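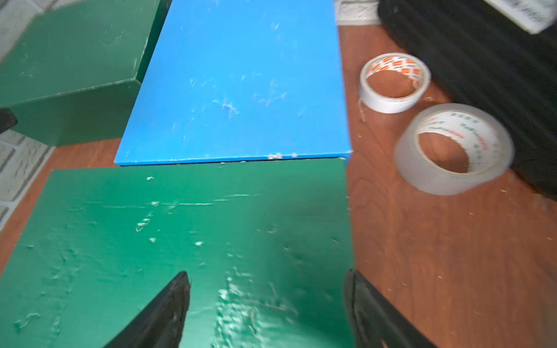 I've been promising myself a proper sort-out of the workbench corner since March, and this morning I finally put the kettle on, found a podcast and got stuck in. It only took until half past one (with two tea breaks, I'm not made of stone).

The painted blocks were the big question. Long green ones, a blue one, all of them scuffed to bits by now, with little chips and white scratches wherever something has been dragged over them. I did think about repainting. I even got as far as looking up the green, which I'm fairly sure came out of a tin of Clarero gloss, and then I saw what a tin costs these days and went off the idea! And I rather like them battered. They're useful for propping things up while glue dries, and if I gave them a lovely fresh coat I'd only get precious about it and stop using them.

So they've stayed, over by the white brick wall. I tried the lot in a stack first, which looked like a toddler's castle, and then went back to having them lie lengthways. Much better, and I can still get at the tape.

Oh, the tape. I am a terrible one for tape. I buy a roll, put it down, lose it, buy another from Wuyts on the way home, and then both turn up under a dust sheet. From now on the rolls live out on the table next to the blocks, flat on their sides, where even I can't miss them. We'll see how long that lasts.

The black tool case was the easy bit. It's got a ribbed lid, bright orange latches and a decent chunky handle, so it goes up against the wall beside the blue block and I can grab it on my way past. GREATER, it says on the label. It used to live on the floor, where I kicked it most evenings.
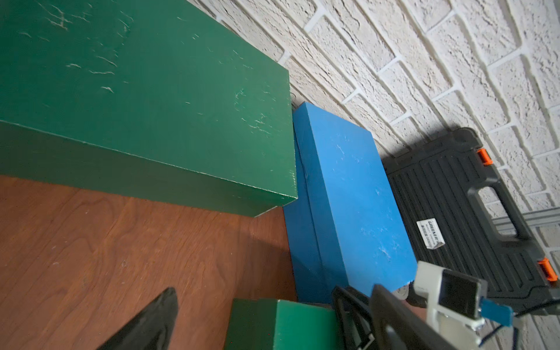
What's still to do

The shelf, mainly. I've got a Hemivora bracket kit sitting in the hall that I bought for 10 pounds and haven't opened, and I need to borrow a longer drill bit before I go anywhere near that brick. There's also a bag of odd screws I keep moving from one end of the house to the other. Next weekend, maybe, if it rains.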